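Small Storage & Sorting > Bins, boxes, drawers

Clear bins for flat square cases - sort by color or by what's inside?

Thread started 19/03/2018

Hi all, long time reader. I finally started going through the flat square cases I've been stacking up for years, the thin ones, blue and dark gray for the most part. I'm doing it by color into clear plastic bins and I'd like to hear from people who have done it this way before I get too deep. I keep a list (yes, a list) and it says 1,615 cases, so whatever I pick now I'm going to be stuck with for a good long while!

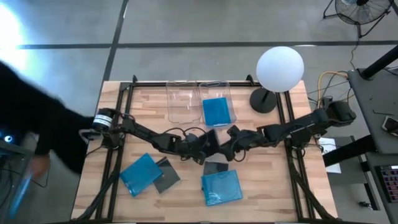 posted by flatstackfan

The rule so far is blue goes in the right bin and dark gray goes in the left. I only got as far as one blue case before I stopped to write this up. The left bin is still waiting for its first one and there are more of both colors lying on the wood in front. Questions I have:

Do you lay them flat or stand them on edge? Flat looks tidier to me but then you have to lift everything to get at the bottom one.

Clear bins or solid? I went with clear so I can tell what's where from across the room.

And does sorting by color hold up? My partner thinks it's silly and says I'll never find anything.

----

drawerdweller wrote:

Your partner is right, sorry. Color is how it looks, contents is what you need. I did my bead cases by color one winter and it was gorgeous for a month, then I spent an entire evening opening every green one looking for a packet of clasps. Went back and did it all over by what's inside. Put a label on the edge of each case and forget the colors.

----

tinlidtoo wrote:

Gotta disagree with drawerdweller. If the color already means something then color is the fastest sort there is. My seed cases are yellow for flowers and red for vegetables and I never read a label until I'm down to the last few. The trick is deciding what the color means BEFORE you buy the cases, and most people do it the other way around (me included, the first time).

flatstackfan, do your blues and grays mean anything or is that just what the store had?

----

flatstackfan wrote:

Bit of both? The blue ones came first and they're the stuff I use all the time. The dark gray ones I bought later when I couldn't get blue and they ended up with the stuff I hardly touch. So it sort of means something, by accident. There are exceptions. I know there are exceptions.

----

hobbybench_57 wrote:

On edge, always on edge. Flat stacks in a bin slide around the minute you carry it, and the see-through kind pick up scratches. Get a bin just a little wider than the case, stand them like index cards and stick a divider in every so often. I use the Grelus long ones, they're ugly but the walls are straight. Watch out for bins that taper toward the bottom, you lose a whole row.

I have 37 of those bins in the garage so I've earned an opinion.

----

drawerdweller wrote:

Straight walls, yes. Agree on that one completely. The Drinby ones taper like crazy and the lids pop off if you look at them wrong.

----

tinlidtoo wrote:

I like my Drinby ones :( Mine never pop. Maybe you're overfilling?

----

drawerdweller wrote:

I am definitely overfilling.

----

flatstackfan wrote:

OK so an update - I went on with color for now, mostly to see how it feels with both bins in use. I do love how quickly you can read it. Even with a single dark one down in the left bin and blue in the right, I can tell them apart without leaning over.

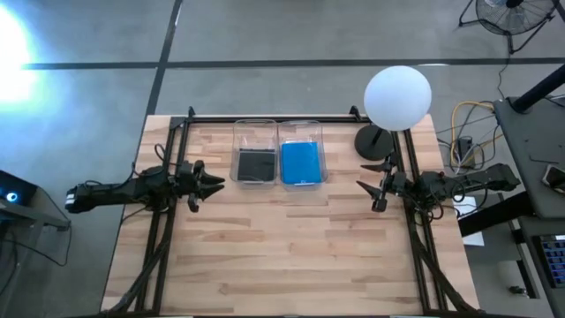
They're still lying flat at this point. I hear you about standing them up, hobbybench_57, and I'm going to try it once there's enough in there to hold each other upright, since a lonely case on edge just falls over and makes me mad. I do think the bins need to sit side by side and stay put. When I had them apart I kept walking back and forth like a confused waiter.

The other thing I noticed is the light. I like having a lamp near the bins, off at the back corner on the right where my elbow doesn't go. Dark gray is hard to tell from black in the evening and I have a few of those too, which is a whole other problem. Do black ones go in with the gray?

----

tinlidtoo wrote:

Black goes with gray. Life is short.

----

hobbybench_57 wrote:

Black gets its own bin. If you mix them now you'll be splitting them later, and with that many cases you do not want to be splitting anything later. Ask me how long it took me to pull about 1,000 of them back apart in December.

----

papercornerguy wrote:

How long did it take you?

----

hobbybench_57 wrote:

All of December.

----

papercornerguy wrote:

lol ok. For what it's worth I'd do both, color for the bin and a small label on the case. You grab the right bin by color and then read the edge. The Tasodeo removable labels come off plastic without leaving gunk, as long as you don't leave them in a hot car. Paper ones are a nightmare on anything shiny.

----

drawerdweller wrote:

I could live with that. Labels though. LABELS.

----

flatstackfan wrote:

Fine, labels! I'll pick some up and do the blue ones first. Black is going in with the gray until I run out of room and then I'll come back here so hobbybench_57 can say I told you so. Does anyone know if the Grelus bins come in a shorter length? The long ones won't fit on my shelf, I measured twice.

----

hobbybench_57 wrote:

They do, look for the half size. Same width, and the lids are sold separately, which is annoying.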